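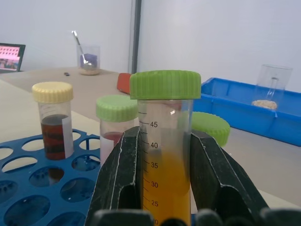
The subject of my project is the last minute of an episode, and how it makes the viewer want to watch the next one. I chose three drama serials which I know well: Clundgate, Troletti and Jument. In all three the story stops when something is promised but is not yet given. Often this promise is tied to one object that the viewer can recognise at once. A tall clear tube with a lime-green cap and a bright orange-yellow liquid would be a good object of this kind, as the colours are easy to remember after a week. In Clundgate it is a letter, in Troletti it is the key to the upper flat, and in Jument it is mostly the telephone in the harbour office.

1. Material and method

I watched 23 episodes in total. Each episode of Clundgate lasts 30 minutes, and the other two serials are longer. For every episode I wrote down the last thing said, who was in the room and which question was left open. My notes became over 3000 words, so only a small part of them is used in this report. I watched the episodes in the viewing room of the Sutherland library, mostly in July, and I repeated the first ones later when my way of taking notes had become better.

I divided the endings into two groups. In an ending of the first group, the viewer does not know a fact (who is at the door, what the letter says). In the second group the viewer knows the fact already, but one of the characters does not know it. Some endings could be placed in both groups. In these cases I decided by looking at whose face is shown last.

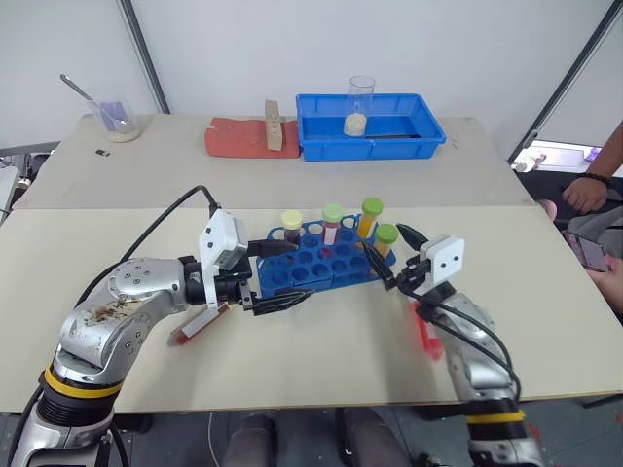

Figure 2. Blue test tube rack and a tube with red-tinted liquid.

2. Results

Clundgate uses endings of the first group almost always. The letter of the elder sister is mentioned early, and it is opened very late. I found this a little tiring, because the same question is asked again with only small changes. On the other hand, the viewer who missed an episode can easily come back.

Troletti is different. We learn quite soon that the landlord is the father of the young baker, and after that every ending is built on his silence. There is one scene on the stairs where she thanks him for the bread money and he only looks for his gloves. Nothing is open for the viewer there, but I wanted to continue immediately.

Jument changes from the first group to the second in the middle of the season. The telephone rings at the end of several early episodes and we do not hear the caller. Later we hear him, and the harbour master does not.

3. Problems

I understood the dialect in Jument only partly, and I used the subtitles. It is possible that some last lines are stronger in the spoken version. I also knew the end of Troletti before I started, which surely had an influence on how I judged it. The names of the two groups are my own and could be better.

If I continue this work, I would like to compare the endings with the first minute of the following episode. In Clundgate the danger is often gone after a few words, and I did not make notes about this.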